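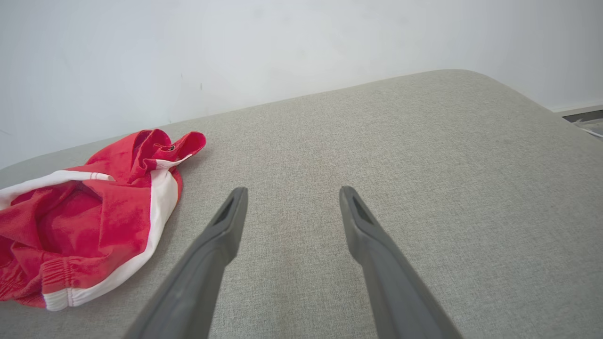 Ewurabena Issahaku wrote to me after my last piece to say that I was being unfair to the success rate, and that a single honest percentage is worth more to her than any amount of fretting about how it was arrived at. I've been turning her letter over ever since, usually at six in the morning with the first pot of tea, and I find I agree with half of it. A percentage is a fine thing to have. My trouble is with what we let it stand for once it has left the building and started turning up in other people's slides.

Take the Trorkik method, which I like very much and have spent a good part of the winter with. You collect your demonstrations, 800 of them in our case, and train the policy in the usual way, but each attempt is also scored on what it leaves behind, by comparing the state of the heap before and after. The older Gesteck approach asks only whether the fingers closed on cloth and came up with cloth between them. By that measure we were doing splendidly! By the Trorkik measure we had a good deal to learn, and I'm glad we were made to learn it.

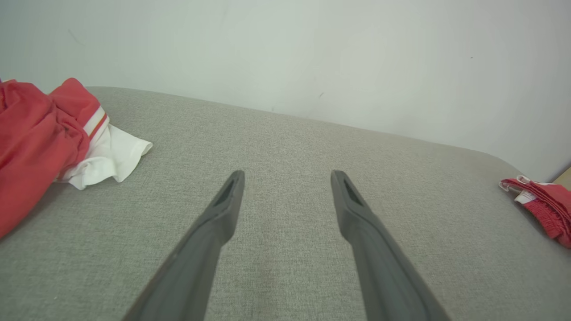
My own quarrel with success rates began with laundry, long before I had anything to do with robots, when I was the eldest in a large family and my mother judged a job by the state of the whole room. Folding one shirt beautifully counted for very little with her if the rest was in a muddle. I think of her when I look at a cushion with a red heap on one side, some white fabric tucked in underneath it, and more red over on the far corner. What should count as one item there? If the policy takes hold of the red and the white comes along for the ride, Gesteck gives you full marks. A person putting away clothes would sigh and start again. The gripper has no opinion, of course, so the opinion has to come from us, and it has to be written down before the trials begin.

Agyeman, in the next office, thinks I should simply report both numbers and stop writing essays about it. Perhaps so. But two numbers in a table get averaged by somebody sooner or later, and I'd sooner have a paragraph that a tired reader has to get through.

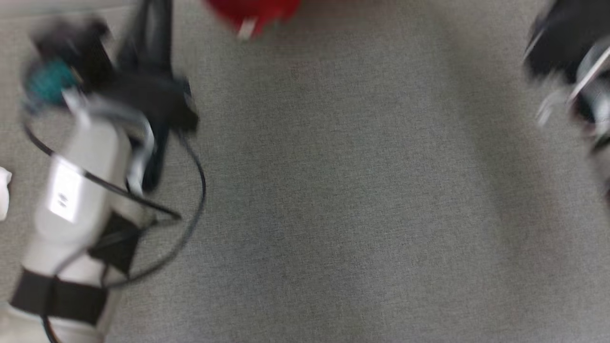

Filed under: Methods and measurement

I should say a word for the other side, as the Ciria people have been generous with their time and I don't want to seem ungrateful. Their argument is that scoring what's left behind makes a method look worse than it is, and puts off the very labs that might improve it. There's something in that. In February we ran 40 trials under both schemes, and the gap between them was wide enough that one of our students asked me, quite kindly, whether we might leave the second column out. We kept it in, and I would do so again, though I did understand the wish.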